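Workshop tips: comparing grippers on a drawer
Eftychia Karras, 20 January 2026

Try the job in simulation before you clamp anything to the bench. A black two-drawer cabinet with upright bar handles makes a fair test.

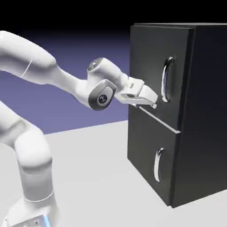

Going in at the gap
Short parallel fingers suit the seam between drawers. Bring them in slowly and stop short of the front. Note the wrist angle, as you'll want it again.

Going for the handle
Turn the hand so the fingers close either side of the bar. The Uvmont pads grip better on chrome, but the Sarpong set opens wider.

Keeping it fair
Same start pose, same speed, 155 runs per gripper. Save the controller log after each batch. Mine stops recording at 3,000 lines and gives no warning.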